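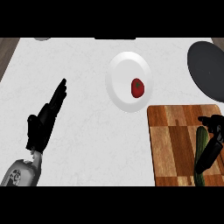
Can a machine do the washing up yet?

Savvas Lazaridis gets the same question from his mother every September, when he goes home for a fortnight: when will one of his robots come and do her kitchen? His answer has not changed in six years. "I tell her to keep her tea towels," he says.

Lazaridis leads the household tasks group at Plurkby, a small firm on the first floor of a former shoe warehouse. Most of its work is done in simulation. A two-armed machine stands at a marble worktop that exists only on a computer, with a tomato on a plate and a cucumber on a chopping board, and is set one kitchen job after another. The jobs are things like moving the tomato to the board, putting the cucumber in a pan or clearing the plate to one side.

He is careful about what he claims. "People hear 'kitchen robot' and they think of dinner," he says. "We are at the stage of picking up the vegetable. Cutting it is a separate project and I don't run that one."

The group keeps a list of 625 chores, put together by asking staff and their families what they did at home in a week. Of those, 33 are at a level Lazaridis would call dependable, meaning the simulated robot manages them even when the objects are moved about and the lighting is changed. Nearly all of the 33 involve lifting one firm object and setting it down somewhere flat.

Why is it so hard? He gives the tomato as his example. A person picking one up will slow down before touching it, feel whether it is ripe, and squeeze just enough. The software has to be told about all of this or has to learn it from practice. Too little grip and the tomato rolls off the plate. Too much and, in a real kitchen, you are wiping the worktop.

"The cucumber is worse in a different way," he says. "It's long, so if you take it near one end the other end swings. It knocks things over. You or I would just take it by the middle without thinking."

Two hands help, though they bring troubles of their own. One arm can steady a plate or a board while the other works, but each has to know where the other is going. Early on, he says, the pair spent much of their time getting in each other's way, and for a while the group went back to using one arm and leaving the second parked.

Practice on a computer is cheap. The group can run 800 attempts at a task overnight and break nothing. The trouble comes when the same program is moved to a real pair of arms, which the firm does a few times a year. Real worktops are sticky in places. Real plates slide. Simulated vegetables also tend to be much the same from one run to the next, and a bag from the greengrocer is not like that.

Anjana Liyanage sees the question from the other side. She manages the packing floor at Feltero, which sends out boxes of fruit and vegetables to homes and cafes, and she has been asked three times in four years to look at machines that might take over some of the work. She bought one, a lifting arm from Nikolaidis that stacks filled boxes on pallets. It has been there since 2015 and she is happy with it.

"A box is a box," she says. "It's the same size each time and it turns up in the same place. The arm does over 600 of them on a busy shift and it doesn't get a bad back."

Filling the boxes is still done by hand. Liyanage had a trial of a picking machine, which she prefers not to name, and sent it back after a month. It coped with potatoes and onions. It was slow with anything soft, and it could not tell a good tomato from one that had started to go. "My packers do that with a thumb," she says. "They turn it over, they have a look, they put it in or they put it in the bin. A second, maybe two."

She does not rule out trying again. Finding people for the early shift is getting harder, and she would gladly hand over the heavier lines, such as squash and cabbages. What she wants from a supplier is a plain list of what the machine can and cannot handle, and a price for someone to come out when it stops.

Lazaridis thinks that is fair. He expects shop floors and packing rooms to get useful help well before homes do, because the work is laid out in advance and someone is on hand to put things right. A home kitchen has none of that. Cupboards are full, the good knife has been left in the sink, and there may be a child or a cat underfoot.

Asked for a date, he will only go as far as the next job. By the end of the year he would like the simulated robot to clear a worktop of mixed items and put each one in its proper place - food on the board, crockery by the sink - without being told the order. "If it does that nine times in ten I'll be pleased," he says. "Then we'll try it with real plates. We've bought cheap ones."

27 January 2018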